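**Ticket 657: everything slides into a heap in the red box (Kanavura open box, no divider)**

Status: open, with one part sorted
Opened: Jul 27, 2026
Order placed: May, through the Purow shop page

Hi! I'm writing this up as a running log because your form asked for "steps already tried" and only gave me a tiny field for it, so I'm pasting the whole thing in here and you can skip to whatever you need.

Short version: I bought the shallow red box to hold the jewelry I wear most, and I love the color, but the bottom is completely smooth and everything in it drifts. I put it on the shelf neatly sorted and when I take it down it's one pile in a corner. The order page mentioned a divider insert. I don't have one. I've been through the packing paper twice and I've also looked in the Clavville bag it got carried home in (I picked it up from the counter there, so if your system says "delivered," that's why).

## What I'm keeping in it

Mostly costume stuff, nothing scary expensive. There's a strand of little pink and cream beads that I keep looped up, a couple of bangles, some thin rings and hoops, the black bead bracelet, a long gold chain and my watch. The flat things behave okay. The looped strand stays more or less where I set it down as long as I don't carry the box anywhere, but the small gold pieces go wherever they like.

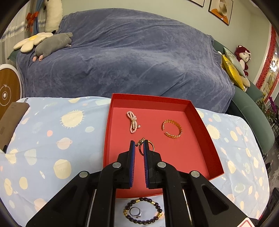
## Step 1: Took it all out and started over

I cleared a space, spread the blue planets cloth flat and tipped the whole lot out. I should've done that at the start, because I'd been trying to pick things apart inside the box and the walls just get in the way of your fingers. It gave me a chance to check the bottom for marks or little slots where a divider might click in. I couldn't find any. Does it click in, or does it just sit there? Your page doesn't say and I'd like to know before I go cutting cardboard.

## Step 2: Worked out what tangles with what

The chain is the troublemaker. It has a section with beads on it, and that part catches on the links of the watch band every single time. The rings don't tangle, they only hide. One had gotten itself inside the loop of the black bracelet, and I'd have sworn it was lost! 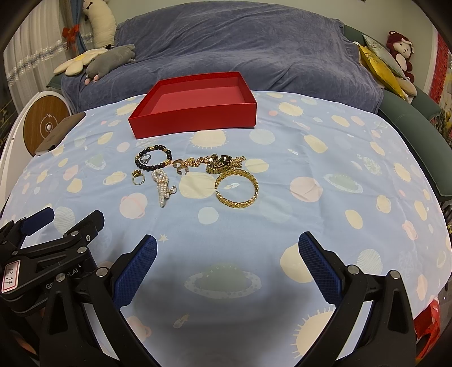
*Chain and watch in a knot on the right, box at the back.*

I left the knot for later and did the easy pieces first. For anyone reading this who has the same problem: lay the knot flat and push the loops outward from the middle, and don't pull on the ends. I pulled on the ends for a good 10 minutes before I gave that up. A straight pin helps if you go gently.

## Step 3: Tried putting things back in a set order

My plan was soft beaded things on the left, bangles on the right, rings in the middle, chains last or not at all. I didn't have to fill it to see whether the idea was any good, so I tried it with just a couple of pieces at a time and tilted the box a little each go. Beads grip better than smooth metal, no surprise there. Anything round and plain goes straight to the wall.
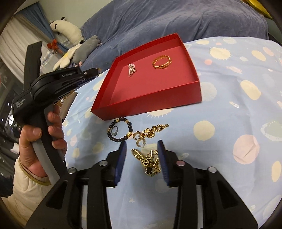 So the order helps a bit while the box stays put, and it doesn't help at all once I pick it up. I also tried a folded tissue under the rings, which worked fine but looked awful, and a square of felt I cut 53 mm too short because I measured the wrong side. (My fault, not yours.) The felt is probably the way to go if the divider really can't be had.

## Step 4: Asked around

Somebody on the Erdős craft board said their box came with the divider taped to the underside of the cardboard sleeve. I checked mine and there was no tape and no divider. They also said theirs had 27 compartments, which sounds like a lot for a box this shallow, so we may not be talking about the same model.

## What I'd like from you

1. Tell me if my order was supposed to include the divider.
2. If it was, please send one. I don't need a new box.
3. If it wasn't, the inside measurements would be great so I can cut the felt properly this time.

The chain is living in a saucer for now and the watch is on my wrist, so there's no panic. Evenings are best if you need to call, otherwise just reply on the ticket.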